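Review: the Dillon Gripper Safety Workbook and simulation pack
Posted February 6, 2018 by Ruba Karam

I've now worked through the whole Dillon pack twice, once alone and once with the two newest people in our cell, and I like it even more than I did in January. It's a 323-page workbook plus a set of simulated practice rooms, and it teaches one thing: how to write down, check and keep to the rules for a small two-finger gripper before it goes anywhere near a person or a part.

If that sounds dry, give chapter 2 a try! It starts with a half-filled risk sheet and asks you to finish it. There's no long history of the standards and no twenty-page list of terms. You get a task, a gripper, a few people walking past, and a blank column headed "What could get pinched?" Noel Tiongson, who has been doing risk sheets a lot longer than I have, filled his in and then went back and added four more lines after reading the answer notes.

The part I keep going back to is the chapter on start conditions. Dillon wants every program to begin from a written start state: fingers open or closed (pick one and say so), nothing in the grip, speed limit set, path to the first point checked. They also want the state written in words a stranger could check by looking. "Ready" is not allowed. "Fingers open, no part held" is. We used to write "ready" on everything, so that one stung a bit.

You practice this in the rooms, stepping through the program and pausing to compare the wrist view with your sheet.

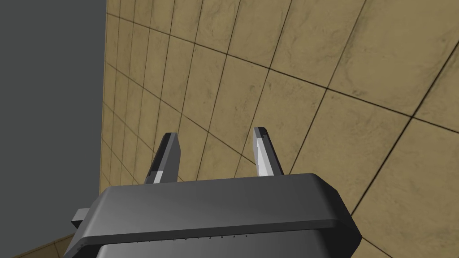 Start check in the tiled room: fingers open, nothing in the grip.

I was happy to see how plain the rooms are. There's very little to look at apart from the gripper and the surfaces it might run into, and for this kind of exercise that suits me fine. Jennylyn Macaraeg wanted more clutter, and she has a point - our real bench is never that tidy. The last two chapters do add boxes and a second arm, but I'd have brought those in sooner.

The other strong chapter covers change control. Swap a fingertip, and the sheet goes back to draft until someone other than the person who did the swap has signed it. Same for a new payload or a new mounting angle. The workbook gives you a one-page form for this, and we've been using it as is, except that Cherry Mae Soriano made the signature box bigger.

A few gripes. The force limits table is split over two pages and you'll be flipping back and forth all day. The index is thin (try finding "hand guiding"). And the rooms took 200 seconds to load on our older laptop, every single time, which is long enough to lose a class.

I've used the Kofler binder too, and it's more complete on paperwork for large cells. If you run big arms behind fences, get that one. For small grippers at a shared bench, Dillon is much closer to the job, and far more fun to teach from.

Price was 300 for a single seat, 1,110 for our group license with all the forms in editable format. I'd go for the group one if there are more than three of you, mostly for those forms.

Next on my list is their workbook on vacuum cups. Laurențiu Buzatu has already borrowed my copy, so that review may take a while.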